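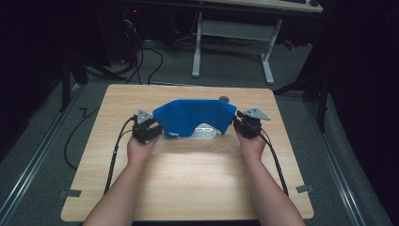
The linen room at Varuda has been sending fewer people to the folding tables since May, and several of you have asked what the change means for schedules and pay. Semska, who runs the laundry contract for the three Lekorham sites, is training an automated folding line to take over the small flat pieces: napkins, hand towels, tray cloths. Part of the job for our people is now showing the work with a gripper in each hand, taking a blue cloth by its two corners and holding it stretched so the middle hangs down. A piece gets picked up this way many times in a shift. The fitted sheets, gowns and anything with ties or snaps stay with the regular folding crew.

What changes on the floor. Demonstration work is paid at the folding rate plus the skill step, and it counts toward seniority the same as any other station. Turns at the board are limited to 300 cloths, then you rotate to sorting or packing. Several members told us their wrists were sore in the first weeks, and the rotation came out of that. If you still have pain after a turn, write it in the station log and tell your lead the same day. You do not need a doctor's note to ask for a different station.

What does not change. No one on the current list loses hours through the end of the contract year. Semska put this in writing, and a copy is on the board by the time clock. Two openings on the evening shift will not be filled, though – those hours go to the automated line when it starts. We asked for them to be posted as inspection jobs and have not had an answer.

The line itself comes from Tekleab and will go where the old mangle stood. Expect the side door to be closed while the floor is being leveled. Carts for the north building will go out through receiving until then.

Sign-up sheets for demonstration training are in the break room. Night crew can sign up by leaving a note in the lead's tray. Locker 605 still has someone's rain boots in it, and it will be cleared with the others before the floor work starts.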